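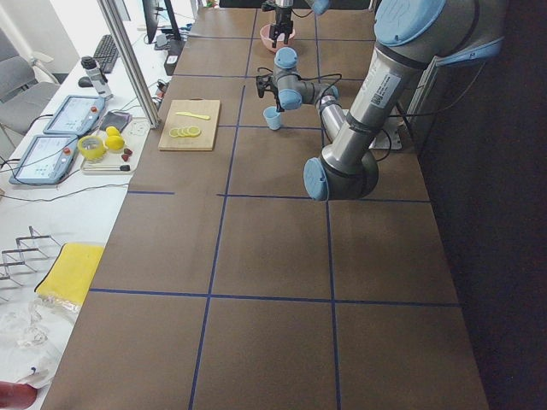

Zwischenbericht zum Vorhaben Stoltside: Restaurierung und Erfassung historischer Fahrzeuge

Stand: 07/04/2018
Zuwendungsempfänger: Werkstattverbund Jurnulent
Berichtsteil: Arbeitspaket 2 (Karosserie und Antrieb) sowie Arbeitspaket 3 (Teiledatenbank)

1. Arbeitsstand Karosserie

Am Tourenwagen Osero sind die Schweißarbeiten am Leiterrahmen abgeschlossen. Beide Längsträger wurden im Bereich der hinteren Federaufnahme aufgetrennt, die Korrosionsstellen bis auf tragfähiges Material zurückgenommen und mit Blech in Originalstärke geschlossen. Die Diagonalmaße stimmen auf 3 mm überein und liegen damit innerhalb der im Antrag festgelegten Toleranz.

Die Schweller links und rechts sind als Neuteile gekantet, bisher aber nur geheftet. Endgültig verschweißt wird erst nach dem Einpassen der Türen. Die Beifahrertür hängt am hinteren Spaltmaß noch durch; die Scharnierbolzen werden ersetzt. Das Verdeckgestänge ist zerlegt und gestrahlt. Zwei Spriegel aus Eschenholz müssen neu angefertigt werden, das Holz ist bestellt.

2. Arbeitsstand Antrieb

Der Motor wurde vollständig demontiert und vermessen. Die Zylinderlaufbahnen weisen Riefen auf und werden auf das zweite Übermaß gebohrt. Die Kurbelwelle ist rissfrei geprüft, die Hauptlager werden neu ausgegossen. Der Zylinderkopf befindet sich zur Planbearbeitung bei der Firma Chung, die auch die Ventilsitze übernimmt. Rücklieferung ist für Mai zugesagt.

Am Getriebe sind der zweite und der dritte Gang verschlissen. Ein Spendergetriebe aus dem Teilebestand konnte zugeordnet werden, das Räderpaar des dritten Gangs ist daraus verwendbar. Für den zweiten Gang liegt ein Angebot über eine Einzelanfertigung vor.

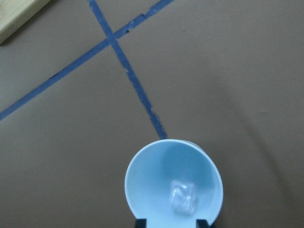
Die Kosten dafür sind im Ansatz für Fremdleistungen nicht enthalten. Eine Umschichtung aus dem Ansatz Lackierung wird mit gesondertem Schreiben beantragt.

3. Teiledatenbank

Erfasst sind 2851 Positionen mit Teilenummer, Zustandsklasse und Lagerort. Bei 34 Positionen ist die Zuordnung zu einer Baureihe ungeklärt, überwiegend handelt es sich um Vergaserteile ohne Gussnummer. Die Zustandsklassen wurden nach der ersten Prüfung überarbeitet, weil die Trennung zwischen "aufarbeitbar" und "nur Muster" nicht einheitlich angewendet worden war. Die betroffenen Datensätze sind korrigiert.

4. Abweichungen vom Zeitplan

Die Lackvorbereitung verschiebt sich um 17 Arbeitstage. Ursache ist der Nachlauf bei den Türen. Der Abschlusstermin des Arbeitspakets 2 bleibt unverändert, der Puffer ist damit aufgebraucht.

5. Nächste Schritte

Einpassen der Türen und Verschweißen der Schweller
Montage des Rumpfmotors nach Rücklieferung des Zylinderkopfs
Klärung der offenen Positionen anhand der Ersatzteillisten
Vorlage der Belege zu den Fremdleistungen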